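Apprentissage de saisie en simulation : pourquoi mon taux baisse quand je varie l'éclairage ?

Henryk Witkowska

Bonjour à tous,

Je travaille sur une méthode de saisie pour vider un bac, entièrement en simulation pour le moment. La politique reçoit seulement l'image de la caméra placée au poignet, sans profondeur. Je l'ai entraînée avec 2 000 démonstrations générées par un planificateur, sur le jeu d'objets Grostuvier (des vases, des bols, des formes arrondies surtout).
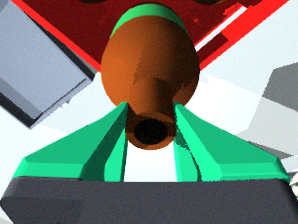 Avec un éclairage fixe, les résultats me paraissent corrects. Mais dès que je tire au hasard la position de la lampe à chaque épisode, la pince se ferme trop tôt, surtout sur les objets qui ont un col étroit. J'ai gardé le même réseau et les mêmes hyperparamètres. Est-ce que je dois ajouter des démonstrations, ou bien est-ce que le problème vient du rendu ?

Merci d'avance, et excusez mon français.

Felicja Malinowski

Bonjour Henryk,

J'ai rencontré presque le même comportement l'année passée. Chez moi, le réseau avait appris à se fier au bord de l'ombre pour estimer la distance. Avec une lampe fixe, cela marche très bien, et c'est justement le piège.

Je vous propose de faire d'abord un essai simple : désactivez les ombres portées au moment du test, sans réentraîner. Si le taux change beaucoup, vous avez votre réponse. Ensuite, reprenez les mêmes trajectoires et rendez chacune avec 10 éclairages différents. Il n'est pas nécessaire de produire de nouvelles démonstrations, seulement de nouvelles images. Dans mon cas, 1,100 trajectoires (pardon, 1 100, j'écris encore à l'anglaise) ont suffi.

Regardez aussi la résolution des ombres dans votre moteur. Quand elle est trop basse, les contours sont en escalier et ils bougent d'une image à l'autre.

Holroyd

Passe à Trovar, le rendu est meilleur. Ou mets une deuxième caméra.

Henryk Witkowska

Merci Felicja. J'ai fait l'essai sans ombres et le taux change nettement. Je vais donc refaire le rendu avec plusieurs éclairages. Pour la deuxième caméra, je préfère attendre, la méthode doit rester avec une seule vue.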